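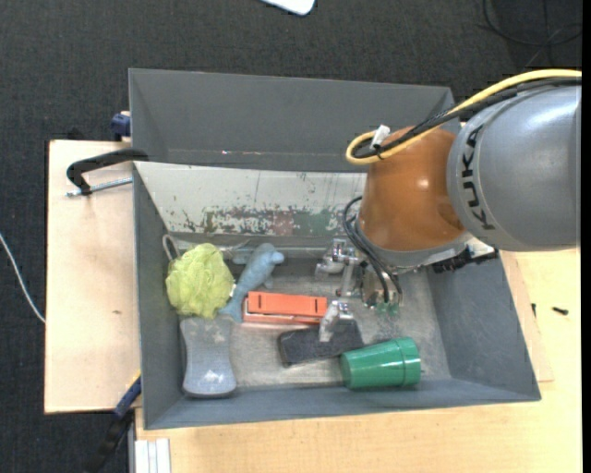 KUKA arm and gripper over a mixed bin: bath puff, dolphin toy, green cup and others.

Skavberg bin picking software: frequently asked questions

This page covers the perception, planning and control parts of Skavberg. Installation has its own page, and so does licensing. If your question is about the Melerside cell in particular, see the last section.

General

What does Skavberg do?

It takes a depth image and a color image of a bin, proposes places to grasp, picks one that the arm can reach without hitting anything, and sends the motion to the robot controller. After each attempt it takes a new image and starts over. It does not keep a model of the bin between attempts.

Do I need CAD models of my objects?

No. The grasp proposals come from the shape of the visible surface, so the software has no idea whether it is looking at a cup or a toy. If you do have CAD models and need to place objects in a known orientation, you will want a pose estimator as a second step after the pick. Skavberg has a hook for this (post_pick_pose) but does not ship one.

Which robots can it drive?

Anything that accepts a stream of joint positions through our bridge process. You write one small adapter class for your controller. The adapter has to report joint state, accept a trajectory, and stop on request. Look at the dummy adapter in the source tree first; most people copy it and fill in the blanks.

Does it need a GPU?

For perception, yes. Planning and control run on the CPU. You can run perception on a second machine and point the planner at it over the network, but both clocks must be synchronized or the planner will reject the images as stale.

Perception

What is Acharya?

Acharya is the grasp proposal module. It used to be a separate project and kept its name when it was merged in. The config keys that begin with ach_ all belong to it.

How many grasps does it propose per image?

128 by default. The list is scored and sorted before it reaches the planner. Raising the number rarely helps, as the extra candidates are mostly small variations on ones already in the list. If you get an empty list, the problem is almost always the crop region or the depth image.

Soft and porous objects get poor scores. Why?

Mesh, netting and loose ruffles do not return a clean surface. A bath puff like the one in the photo at the top of the page can show up in depth as a fuzzy cloud with holes in it, and the surface normals computed from that cloud point in all directions. Acharya reads this as a bad place to grasp. Set ach_normal_smoothing to a larger value for bins that contain such objects. The cost is that thin, hard objects lose some of their edges, so test both kinds before you settle on a number.

What about shiny objects?

Glossy surfaces produce bright spots in the color image and can produce missing patches in the depth image. Missing depth is marked as unknown and treated as an obstacle by the planner. This is safe, but it can make a perfectly good cup unreachable. Two things help: taking the depth image at two exposures and merging them (dual_exposure: true), and moving any lamp that is directly above the bin.

My bin walls are scratched and the paint is coming off. Does that matter?

Not for depth. It can matter for segmentation, which uses color. Chipped paint has edges and blotches of its own, and the segmenter sometimes takes a patch of it for a flat object. The fix is to run the background tool once with the bin empty. It stores the geometry of the walls and floor, and any segment that lies within the wall tolerance is dropped. Run it again if you move or replace the bin.

Be careful with the wall tolerance. If it is too large, thin objects leaning against a wall disappear from the results.

Can it tell two touching objects apart?

Often, if they differ in color or if there is a step in height between them. Two objects of the same color lying flat against each other may come back as one segment. The grasp will then be placed near the middle of the pair, and one of three things happens: it picks one, picks both, or picks none. The weight check described under Control catches the second case.

Planning

How does the planner choose a grasp?

It walks down the sorted list and takes the first grasp that passes every check. The checks are run in order of cost. First comes reach, then joint limits, then collision of the gripper with the bin, then collision of the whole arm along the path. The first success ends the search. There is an option to continue and compare path lengths, but we leave it off.

Why does it keep refusing objects in the corners?

With a deep bin, the fingers may fit into the corner while the body of the gripper does not. The planner keeps a margin of 12 millimeters between the gripper model and the wall. You can lower it (bin_margin_mm), but check your bin calibration before you do. Most reports of "the planner is too cautious" that we have followed up came down to a bin frame that was rotated slightly from where the config said it was.

Tilted approaches also help. By default Acharya only proposes grasps close to vertical. Set ach_max_tilt to allow more, and remember that the arm above the gripper swings out by a lot more than the fingers do.

Do I have to model the hoses and cables?

Yes, in some form. The arm model from your robot's manufacturer is unlikely to cover the lines you have strapped to the outside of it, and a loop of cable at the wrist takes up real space. We use capsules: a short chain of them along each bundle, made fatter than the bundle itself. The tool skav-dress lets you place capsules on any link and saves them to the robot description. Mafalda Godinho wrote a guide to it, which is in the docs folder under dressing.

Capsules do not bend. For a loop that changes shape as the wrist turns, turn the wrist to both ends of its range, and make the capsule big enough for the worst of the two. Then limit the wrist range in the config so the planner never goes past what you measured.

And the clamps that hold the bin?

Add them as boxes in the cell file. It is easy to forget a clamp that hooks over the rim, and the rim is where the gripper passes on every cycle. Anything that stands higher than the bin edge should be in the file.

Can the planner use a previous path as a starting point?

Yes, with warm_start: true. It helps most for the trip from the bin to the drop point, which hardly changes. It does little for the approach.

Control

What happens when a grasp fails?

The controller reads the finger opening after closing. If the fingers closed all the way, the attempt is logged as a miss, the arm backs out along the path it came in on, and a new image is taken. The location of the miss is blocked for the next attempt so that the same grasp is not tried twice in a row. After five misses with no pick between them, the program stops and waits for an operator. The limit is max_consecutive_misses.

How does it know that it has picked two things?

If your arm has joint torque readings, the weight check compares the load before and after the lift. It needs an upper limit from you. In a bin with very different objects a single limit is not much use, and we suggest turning the check off for those – a light toy and a light cup together may weigh less than one heavy block.

Can I slow down only the last part of the approach?

Yes. Set approach_slow_distance and approach_slow_scale. The slow part applies on the way in and on the way out. Keep in mind that the controller blends between the two speeds, so the change begins slightly before the distance you set.

The gripper closes before the arm has come to rest.

Your adapter is reporting the motion as finished when the last point is sent. It should wait until the joint velocities are below the threshold. This is the most common adapter bug we see.

Logging and tools

What is stored for each attempt?

The color and depth images, the sorted grasp list, the chosen grasp, the planned path, the measured path and the result. Use skav-replay to step through them. You can change the config and replay the planning step on the old images, with no robot attached, and the tool will show which checks gave a different answer.

The logs fill up my disk.

Set log_keep_days. The default is 7. Attempts that ended in an error are kept until you delete them by hand.

Can I share logs with you?

Please do if you are reporting a bug. Use skav-pack, which collects the attempt, the config and the version numbers in one archive. Check the color images first for anything you would not want to send.

Melerside and Urnstead

What is the difference between the two cell files?

Melerside is the cell with the tall slanted bin. Urnstead has a shallow tray and a different drop point. The files are not interchangeable, even though they load without errors on either cell.

Can I start from one of them for my own setup?

Start from Urnstead if your container is shallow. The Melerside file has a lot of wall and clamp geometry in it that you would have to remove.

Who should I contact about calibration?

Mafalda Godinho looks after calibration for both cells. Include the output of skav-calib-check in your message, and say whether the bin has been moved since the last run.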